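The Secondhand Tower Cure

Every spring somebody tells me that an old office desktop, a fresh drive and a free hour will give me a computer as good as new. The sellers on Vostano say it in capital letters. I have my doubts.
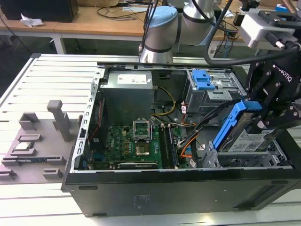
My complaint starts with the word "refurbished." It can mean a full strip and test, or it can mean a wipe with a damp cloth. I will grant that the old Dell towers are pleasant to get into. One side panel comes away and most of what you want is right there, with the hard drive on a sled that has a bright blue plastic handle, so even I can find it. Easy to open is a fine quality in a sardine can, too. It says little about the fish.

Skjelbred, the parts shop in Varngate, asks $16 for a used drive and gives you 3 months to regret it. A whole tower runs to $400 once they have cleaned it up.
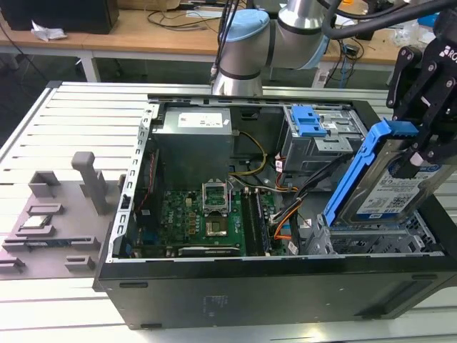 For that money I would want to know how many hours the drive has run, and the listing never says. Nor does it mention the power supply, the part I would worry about first. Ask, and you get a cheerful note about "business-class quality."

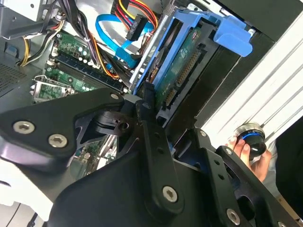

Cables, memory slots and motherboard inside the open tower.

I bought one anyway, in May, from a Suronwood outlet. It starts. The fan whines. I keep my tax files somewhere else.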